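5. Registering a concert permit and guard post

Applies to hotels and halls using the Pustum permit desk software, release 6.

1. Open Permits and select New Event. Enter the venue name as it appears on the police license.

2. Enter the expected attendance. Events over 500 persons need a second guard post. 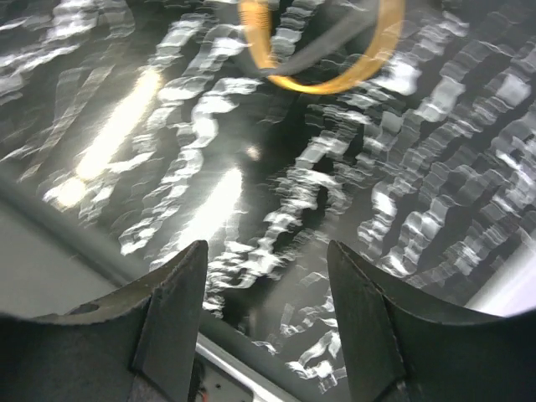 3. Under Posts, assign at least 2 guards to each public entrance. Set the shift to end after the hall has been cleared.

4. Select Send to District. The status changes to Pending.

Note: Permits for outdoor stages are filed under Grounds (see the Oden supplement).

CAUTION: Do not edit the guest list while the status is Pending. The district office will reject the file.

5. When the status changes to Approved, print the permit and post it at the main entrance.
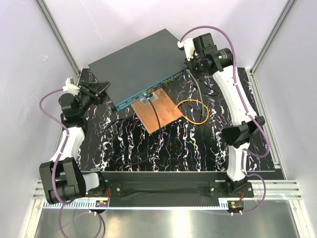 Figure 5-2. Network switch, cable connected at front panel.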